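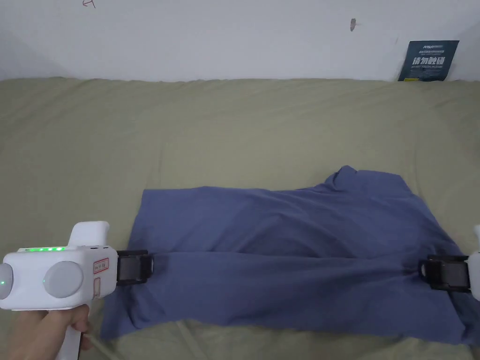
## Budgeting for a pair of hand-held grippers (laundry folding)

Right, so you want to teach a machine to fold T-shirts and you'd like to know what to put money towards first. Good news - the folding side can start in a spare bedroom! These are the tips I wish I'd had pinned to the wall when I drew up my first list for Sternside, tidied up a bit after Chiamaka Ekwueme went through them with a red pen.

### Grippers

- **Price them as a pair.** A shirt wants holding at two points so you can draw the cloth straight between them, and one gripper on its own will only ever drag it about. My line for two was 800, and I'd put that in before anything else.
- Ask to hold one for ten minutes before you order. Pistol grips are lovely for short goes, but a chunky body gets heavy on the wrist by the fourth or fifth shirt.
- Look hard at the jaws. Boxy ones are grand on a knitted T-shirt and hopeless on a thin pillowcase hem (mine kept letting go of the corner). If spare jaws are sold separately, add a set now and save yourself a second delivery charge.
- Check how the cables run. You want enough slack to cross your arms over for a sleeve fold, plus a clip to keep the lead off the fabric.
- Mark left and right clearly. A paper label is fine. Swapping them by mistake cost me a whole afternoon.

### The surface

A bed or sofa with a plain sheet over it will do beautifully and costs next to nothing. Olive green is a smashing colour for this, as blue and white shirts both show up well against it. Buy the sheet one size too big and tuck it in hard at the back, and give it a smooth with your forearm between shirts. Ripples catch the hem.

If you'd rather have a proper table, I allowed 400 for one and then never bought it.

### Clothes

Second-hand is perfect! I came home with 11 T-shirts in one go, mostly soft cotton, a couple stiff as card. Get a spread of sizes, and don't iron them. Creased shirts with the collar bunched up are exactly what you want to practise on.

### Bits people leave off the list

- A small sign for the work area. "Do not touch please" is polite and does the job, and two languages are better than one in a shared house.
- Storage. Double what you think, then ask Binta Abubakar at Gridance, who talked me into a bigger drive and was quite right.
- A wall you don't mind marking, or a tin of matching paint.
- Time off for hands. Plan short sessions and swap people over.

My full list came to 1308, with the table still in it. Hinata Koyama is pricing the same kit again in May, so I'll add her figures under mine when she sends them over.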